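3.2. Le « divers » comme catégorie résiduelle

La littérature sur le rangement domestique suppose presque toujours que les objets ont une place et que le désordre mesure l'écart à cette place. Brandes et Kashyap ont repris cette hypothèse dans leur première grille, et nous l'avons nous-mêmes appliquée pendant la phase pilote menée à Kullow. Elle nous paraît aujourd'hui difficile à soutenir. Elle fonctionne pour la vaisselle, pour le linge, à la rigueur pour les papiers. Elle échoue dès que l'on considère la table, surface où se retrouvent des choses qui n'ont en commun ni l'usage, ni la matière, ni la pièce d'origine.

Le corpus de l'enquête comprend 1 848 relevés de surfaces horizontales (tables, plans de travail, dessus de commodes). Chaque relevé a été codé selon la grille Givitz, qui prévoit 27 classes d'objets et une vingt-huitième, dite « divers », censée recueillir les cas isolés. Or les codeurs y ont eu recours bien plus souvent que ne le prévoyait le protocole, et pour des objets parfaitement banals. Wuisan y voit la preuve que les ménages accumulent des choses inclassables. L'explication nous semble un peu commode. Une grille qui ne sait que faire d'une semelle renseigne d'abord sur la grille.

La figure 4 permet de juger sur pièces. Une semelle blanche rembourrée relève, selon le manuel, de la classe « chaussures » ; mais le manuel définit cette classe par la paire, et la semelle est seule. Une boîte mince bordeaux, à l'extrémité crème, est posée en travers. Faut-il la coder par sa forme, par son contenu supposé, ou par son contact avec la semelle ? Le ketchup, couché sur le côté, ne pose aucun problème de classe et en pose un de position : la règle 6 réserve la mention « rangé » aux flacons debout, sans que rien ne la justifie. Quant à la multiprise, le manuel la compte comme équipement fixe si elle est branchée et comme objet mobile dans le cas contraire. Son cordon est ici enroulé sur la table, ce qui fait pencher pour la seconde lecture.

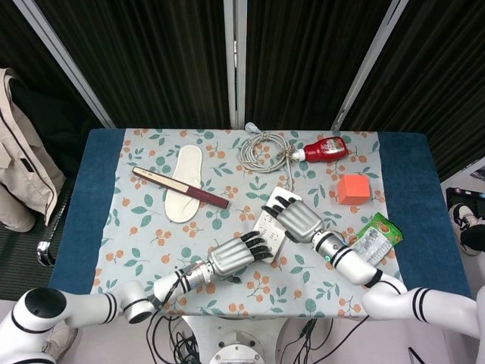
Figure 4. Table recouverte d'une nappe à feuilles vertes et petites baies orange, bordée de feutrine bleu foncé. Relevé utilisé pour l'épreuve de double codage.

3.3. Ce que vaut l'accord entre codeurs

Singhal et Prajapati ont codé séparément une série de 100 relevés, dont celui de la figure 4. L'accord obtenu sur les classes alimentaires et textiles est élevé, et c'est généralement ce résultat que l'on cite. Nous invitons à la prudence. Deux personnes formées par le même manuel, dans le même bureau et au cours du même mois d'août, peuvent très bien s'accorder sur une convention sans que celle-ci décrive quoi que ce soit. L'entretien mené après l'épreuve va dans ce sens. Pour la semelle, les deux codeurs ont choisi « divers », l'une parce que la paire manquait, l'autre parce qu'il doutait qu'une semelle fût une chaussure. Le tableau enregistre un accord. Les raisons divergent, et il n'existe aucune colonne pour les consigner.

Les emballages soulèvent une difficulté d'un autre ordre. Sur la même table, un film transparent froissé recouvre en partie un sachet vert imprimé d'orange et de blanc. Singhal compte un seul objet, Prajapati deux, et la grille autorise les deux décomptes. L'écart paraît négligeable. Il cesse de l'être lorsque l'indice d'encombrement, simple somme divisée par l'aire de la surface, sert à comparer des logements entre eux, comme le fait le rapport Afolabi. Nous ne voyons pas comment défendre un classement de logements dont l'ordre peut dépendre du traitement réservé aux sachets.

On nous objectera que toute grille laisse un reste et qu'il suffit d'en contrôler la taille. L'équipe de Fivska a proposé en ce sens d'ajouter des sous-classes (« accessoires isolés », « câbles et alimentation », « mousses et cales »). Nous avons essayé. Le cube de mousse orange de la figure 4 y trouve certes une case, mais elle ne dit rien de ce que l'on devrait en faire, ni de l'endroit où il conviendrait de le ranger. Le reste a diminué dans les tableaux, et les hésitations relevées en marge des fiches n'ont pas suivi.

Nous conservons donc la classe « divers » dans les analyses de la section 4, avec une réserve : elle y est traitée comme une donnée manquante et n'entre pas dans le calcul de l'indice. Les résultats qui l'incluent sont reportés en annexe, pour permettre la comparaison avec les travaux antérieurs.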